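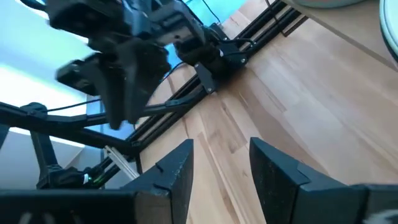

## Wanted: dishroom and servery people to work alongside the arms (Vundmont site)

Zandent is hiring for the bowl and plate line. Part time and full time, both open. Start in December if you can, sooner is better.

Short version - we run the dish side of staff canteens. Stacking, shelving, sorting, getting clean bowls back out front before lunch. Two robot arms are learning the shelving part of that. We need people who know dishes to run the station, set it up, step in, and tell the engineers when they're wrong. No robot experience needed. Kitchen experience very much needed.

### What the job is

- Setting out the table at the start of a run. Big serving bowls, small bowls, flat plates, mixed on purpose
- Driving the arms by hand controls for part of the shift (we train you, paid)
- Watching while they run by themselves, hand near the stop button
- Resetting. Lots of resetting
- Writing down what went wrong in normal words. "Grabbed the rim too high" is perfect
- Regular dishroom work for the rest of the shift, same as now

Runs are 60 minutes, then you rotate off. Please don't skip the rotation, it's tiring in a way you don't notice until you're home.

### What changes and what doesnt

People at Thevar asked us this at the open evening and got a pretty vague answer, so here it is properly.

The arms take over some of the lifting and reaching. Heavy bowls up to a shelf, over and over, that's the part that wrecks shoulders. They do not do scraping, they do not do glassware, they do not deal with the delivery guy. They're slow. A decent dishroom hand is a lot faster and will be for a good while.

Nobody currently on the line loses hours through the end of the trial. That's in the contract, ask for the page. After the trial we don't know yet, and we won't promise what we don't know. What we can say is that station operator is its own pay grade, and current dishroom staff get interviewed first.
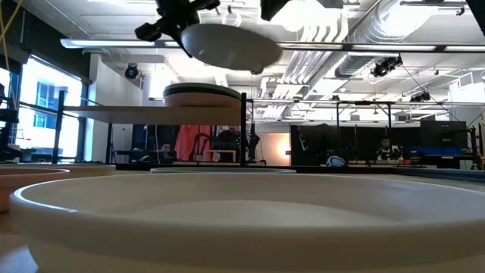
Some things people didn't love, so you hear it from us. More standing still. Less chatting, you have to keep half an eye on the arms. Engineers in the same room at their desks all day, asking you questions while you're trying to do something else. Harish Mudaliar moved over from the pot wash in the spring and his main complaint is that the work got quieter. He brought a radio. It's fine, keep it low.

There are cameras over the station. They record the runs. The footage goes to the training team and is not used for timekeeping or discipline - also in the contract. If you're not OK with being in the background of recordings, tell us before you apply and we'll talk about dishroom-only shifts.

### You should have

- Time in a dishroom, canteen, hospital kitchen, anything like that
- Patience. Real patience, the arm will miss the same bowl all morning
- Comfortable saying stop, including to an engineer
- Closed shoes, hair tied back, no loose sleeves
- Enough English for the safety briefing. Large-print copy available, ask

Not needed: degree, coding, a driver's license.

### Shifts

Early is 6:30 a.m. to 2:30 p.m., late is noon to 8 p.m. Saturday is optional and paid extra. Meals included, and yes you can eat before the rush.

### How to apply

Come by 553 Killel Road, side entrance, ask for Wafula Ogola. Mornings are best. Or leave a resume at the servery desk, one page is plenty, handwritten is ok. Phone calls go to Joar Lundgren on extension 65, he's on the floor a lot so leave a mesage with your number and when you finish work.

Everyone shortlisted gets a paid tryout on the station, one run driving and one run watching. Bring the closed shoes. Grigoris Ververidis does the safety briefing first and he starts on time.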